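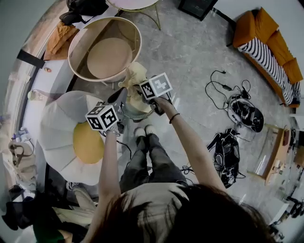

Do you clear the floor first, or start with the sofa and tables?
Floor first. Everything else in a living room gets easier once you can walk across it without looking down, and you'll need the tables as landing spots for whatever you pick up.

Handout 8, Home Care Basics (evening group)
Notes by Musa Adeyemi

Okay, so last time we did kitchens and I ran over, sorry! Tonight is living rooms, and I'm going to talk mostly about soft stuff, because soft stuff is what eats the time.

My order goes like this. Plush toys first, then shoes, then bags and clothes, then floor cushions. A big cushion (the daisy kind is everywhere now, I have one too) goes last so you can shake it out and put it back on a clean floor. Clothes draped over a cushion count as clothes. Pick them up, decide, move on.

Toys need one home. I use a lidded bin from Lulen, but a cardboard box is fine for the first month while you find out where people really drop things.

Side tables: keep one of them bare while you work. If you have two round ones, use the nearer one for sorting and leave the other alone till the end.

Shelves with lots of small things on them are a separate job. I mean it! I once started "just one shelf" and lost a whole evening to hair clips.

For practice, set a timer for 16 minutes and do the floor only. Write down what was still lying there when it rang. Then do 30 minutes on another night and include the tables. Bring both lists with you, messy handwriting welcome.

Next handout: washing cushion covers, and what to do when the zipper sticks.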